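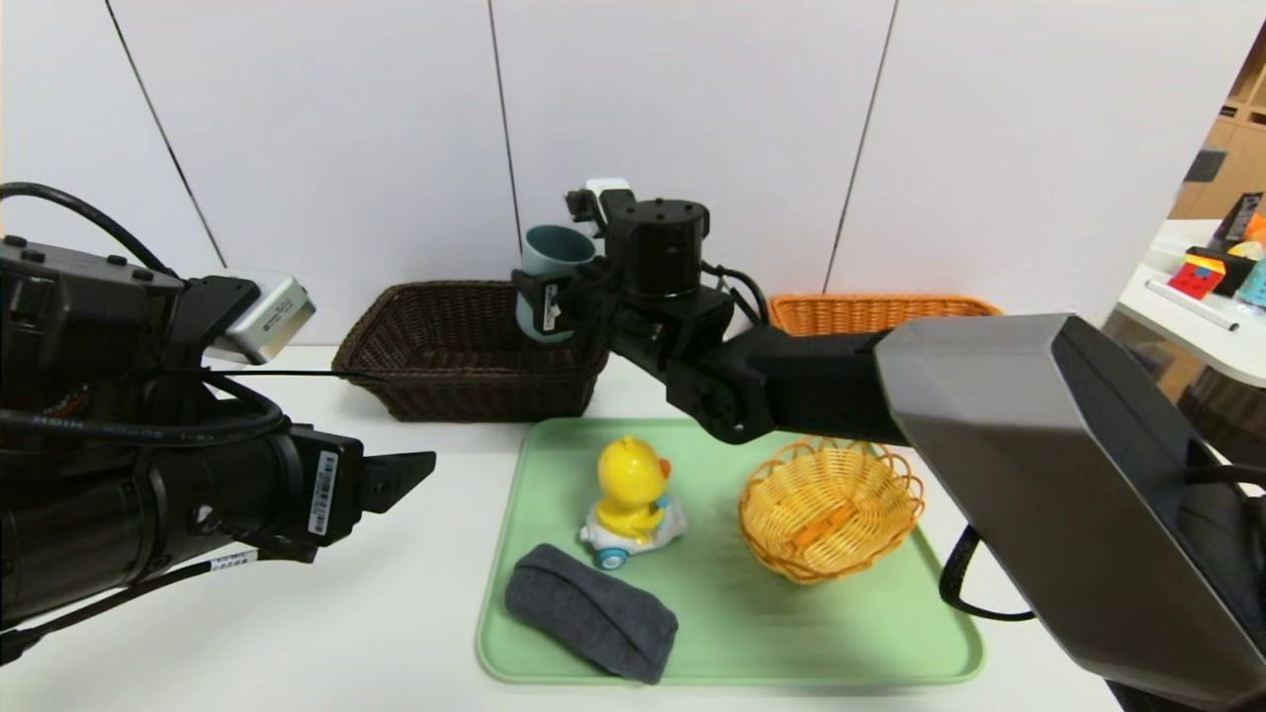

*Green tray, mug held above the brown basket, duck still waiting.*

I have been sorting the odds and ends shelf since February, one tray at a time. The rule is simple. Everything off the shelf goes onto a tray first, then into one of two baskets: brown for things that stay in the kitchen, orange for things that leave it. A tray takes 8 minutes if I don't stop to read labels or look for lids.

Mugs are easy and go to brown. Toys go to orange, including the duck in its car, which Hae-won Oh left here and has not asked for. Grey cloths get folded before they are sorted, otherwise they take up twice the space.
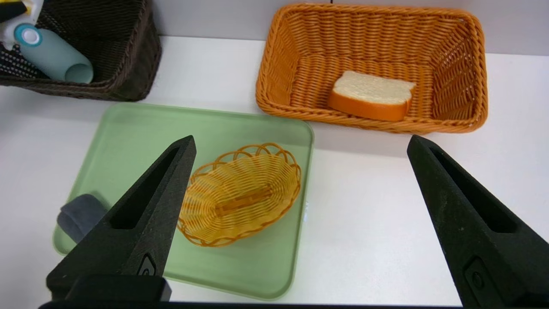 Small baskets are the part of the system I haven't settled. They are containers, so my first instinct was to keep them all and use them as dividers. The oval one with the looped rim argues against that. Open arches along the top edge mean anything thin, such as a skewer or a pencil, can poke out sideways and catch on its neighbour. It would do for clothes pegs. Valtteri Lehtinen suggested nesting it inside the large orange one, but sloping sides waste the corners and I'd still have to lift it out to reach anything underneath.

Next is the drawer below the shelf. I'll measure it before buying dividers this time.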